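3 材料与方法

3.1 研究对象与护理用品

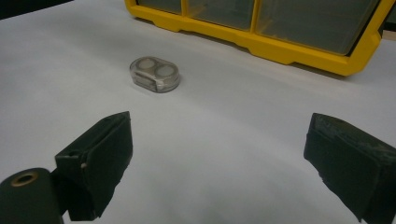 图1 透明小盒，盒内左右两格各有一枚浅色圆片；后方为黄色塑料收纳用具。

本研究关注隐形眼镜佩戴者在家庭环境中对护理用品的存放、清洁与更换行为。既往文献多以门诊问卷为依据，询问佩戴者是否“按要求”更换护理液与镜盒，而较少涉及用品在家中的实际摆放位置、与其他日用品的混放情况，以及同住者对这些用品的接触。问卷中的自我报告容易受到社会期望的影响，受访者往往倾向于复述验配时所得到的说明。为此，本研究采用入户访谈与用品登记相结合的方式，把存放位置作为独立变量纳入分析。

研究在Siselton与Quiroga两个城区开展，共纳入511名佩戴者。纳入条件为：连续佩戴软性隐形眼镜满一年；每周佩戴不少于4天；在现住所居住满半年；能够独立完成镜片的摘戴与清洗。排除条件包括：正在接受眼部手术后随访者；仅使用日抛型镜片且家中未保留镜盒者；因职业原因由他人代为护理镜片者。所有参与者在入户前签署知情同意书，并可在任何阶段退出。退出者的访谈录音予以删除，登记表不进入统计。

两个城区的住房条件存在差别。Siselton以新建小户型为主，盥洗间多与淋浴区相连，台面面积有限；Quiroga的旧式住宅中，洗手池常设于走廊或厨房一侧，卧室与盥洗空间距离较远。这一差别在方案设计阶段已经考虑，分析时按城区分层，不把两地数据直接合并计算。

3.2 用品的分类

登记对象分为四类：镜盒、护理液、辅助器具（镊子、吸棒等）以及容纳上述物品的外部收纳用具。镜盒按结构进一步分为双盖旋拧式、单盖翻合式与一体式三种。护理液登记其开封时间与剩余容量，开封时间由参与者口述，凡不能回忆到月份者记为“不详”，不作推算。辅助器具仅登记有无及是否有专用容器。

外部收纳用具的分类在预调查中曾有较大分歧。部分登记员把开放式的托盘、格架与带盖的抽屉盒归为一类，理由是二者均可移动；另一部分登记员则认为，是否带盖直接影响落尘与溅水，应当分开。经讨论，正式调查采用后一种标准，将收纳用具分为开放式、半封闭式与封闭式。颜色与材质不作为分类依据，只在备注栏中记录，以便回访时辨认同一件用具。

存放位置按房间与表面两级编码。房间包括盥洗间、卧室、厨房、起居室及其他；表面包括洗手池台面、桌面、层架、柜内、抽屉内及随身包袋。同一参与者有多处存放位置的，以入户当日所见为主要位置，其余由参与者说明后记为次要位置。对于因旅行或上班而另备一套用品的情况，另行填写附表，不与家中用品合并。

3.3 访谈程序

入户访谈由两名经过培训的调查员共同完成，一人提问，一人登记。培训历时10天，内容包括隐形眼镜护理常识、访谈技巧、登记表填写规范与隐私保护要求。培训结束后，每名调查员须完成一次模拟入户，登记结果与标准答案的一致率达到规定水平方可上岗。未达到者补训一次，仍未达到者转做资料录入。

访谈提纲由8个部分组成，依次为佩戴史、验配时接受的指导、每日护理步骤、镜盒清洁方式、更换周期、存放位置的选择理由、同住者情况以及不适经历。提纲不设固定措辞，但各部分的先后次序不得调换。预调查表明，若先询问不适经历，参与者在随后描述护理步骤时会明显趋于谨慎，所述步骤也更接近说明书的表述。

访谈时间由参与者选定，多数安排在晚间摘镜之前。调查员不要求参与者当场演示摘戴，也不对其护理方式作任何评价。参与者主动询问护理问题时，调查员在全部登记结束后发放统一印制的说明材料，并建议其向验配机构咨询。对于自述正有明显眼红、疼痛或视力下降的参与者，调查员应中止访谈，提示其停戴镜片并尽快就诊。

3.4 资料管理与编码

登记表与录音统一录入Nividum系统。每份资料以编号标识，参与者的住址与联系方式单独保存，仅供回访使用，数据分析人员无权调阅。录音由专人转写，转写稿删除可识别个人身份的内容后，再进入编码环节。

访谈文本采用两轮编码。第一轮由两名编码员各自独立阅读，标出与存放位置选择有关的语句，并以参与者本人的用语命名，例如“顺手”“怕弄丢”“不想让孩子碰”“镜子在那里”。第二轮在此基础上归并，形成便利、防失、隔离与光照四个主题。两名编码员意见不一致时，由第三人裁定，裁定理由写入编码手册。编码手册在调查期间更新过数次，每次更新后对已编码文本重新核查。

需要说明的是，“隔离”主题的含义在两个城区有所不同。Quiroga的参与者多以此指与厨房用品分开，担心油烟与洗涤剂；Siselton的参与者则多指与同住者的护肤品、牙具分开。两种含义在分析中保留为子主题，未作合并。

3.5 统计方法

定量资料以描述性统计为主。分类变量以频数与构成比表示，城区间比较采用卡方检验；理论频数不足时改用确切概率法。护理液开封时长呈偏态分布，以中位数与四分位数间距表示，组间比较采用秩和检验。以镜盒是否按期更换为因变量，以存放房间、收纳用具类型、佩戴年限及是否与他人共用盥洗空间为自变量，建立逻辑回归模型。开封时间“不详”者在主分析中剔除，另作敏感性分析，将其全部归入超期组后重新拟合。

模型未纳入收入变量。预调查中该项拒答比例较高，且拒答者在两个城区的分布不均衡，若强行纳入将造成样本的系统性缺失。住房面积曾被考虑作为替代，但Quiroga旧式住宅的面积与家庭经济状况关联较弱，最终亦未采用。

3.6 质量控制

调查期间，督导员每周抽取部分登记表进行电话复核，复核内容限于存放房间、镜盒类型与更换周期三项。复核结果与原登记不符的，由原调查员以外的人员再次入户确认。Siselton城区在二月集中出现一批护理液开封时间缺填的登记表，经查系新旧两版表格混用所致，随后旧版表格全部收回，缺填项目通过电话补充。

方案在实施前经Willness研究伦理审查组审核通过。审核意见要求缩短入户时间，并将同住者情况一节中涉及未成年人的问题改为选答，研究组均已照办。选答后该节的应答率有所下降，相关结果在第4节中仅作描述，不用于推断。

3.7 方法上的限制

入户登记反映的是某一时点的存放状态。参与者事先知晓访问时间，可能在访问前对用品加以整理，因而开放式存放与混放的比例或被低估。研究组曾考虑不预约入户，但这种做法难以保证参与者在场，也会增加拒访，故未采用。此外，镜盒更换周期依赖回忆，佩戴年限较长者往往以习惯性的说法作答，其准确程度无法由登记表本身验证。对此，回访时请参与者自下一次更换起在盒底标注月份，所得记录将与本次口述周期逐一比对，比对方法见附录二。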